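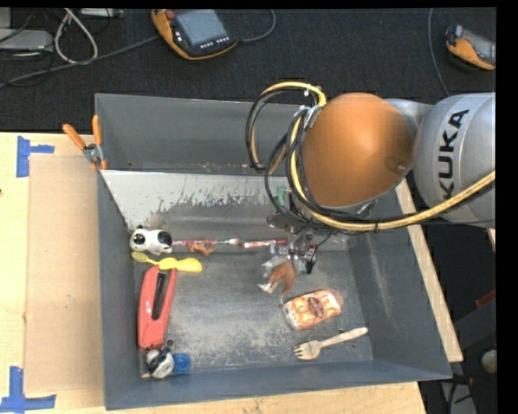 What is the best way to clean a scuffed metal sorting bin before repainting the floor of it?

Degrease first, then abrade, then wipe down with solvent, in that order. Abrading a greasy surface pushes the contamination into the scratches and the primer lifts there later.

Longer version, as I have now been through this with two of the gray bins at Trallurdale. The floor wears first, mostly in the middle and toward the low side, where the small items collect and get dragged. Most of what looks like damage there is pale dust packed into shallow scratches. It comes out with warm water, detergent and a stiff nylon brush. Do that before deciding anything about paint. The first bin needed no repaint after washing.

Where the light finish has broken away at ragged edges, feather the edge back with 182 grit until a fingernail no longer catches. Do not fill. Filler on a slanted panel chips out as soon as anything hard is tipped in.

Obaidul Dissanayake wrote on 21 January 2024:
> The contents of our bin are mixed: plush and plastic toy animals,
> wrapped snack packets, wooden forks and so on. Should I
> be washing the items as well as the bin, and does the wooden stuff
> need separate handling? Also the Huvarov sheet says 396 grit for
> the floor and I can't find that anywhere.
> Is 182 from the same sheet?

Yes, same sheet, and both numbers are Huvarov part codes printed in the grit column. Read 182 as their 180 disc and 396 as their 400. I should have corrected that above, sorry. For the floor use the 400 only for the final pass. Primer wants more tooth than that.

On the items:

Plastic animals: detergent, rinse, air dry. Check the seams for trapped water.

Plush: surface clean only, or replace.

Packets: wipe the wrapper with a barely damp cloth. Discard any with an open seal, crumbs are what makes the floor greasy in the first place.

Wooden forks: do not wash. The tines go fuzzy and shed. We buy them in a carton of 1,000 from Amoah and throw out the marked ones.

Let the paint cure for the full time on the can before loading the bin again. In December I went early and the packets stuck to the floor.

Dukham still lists the matte dark gray. The blue-gray is a special order.

Abhishek Kaushik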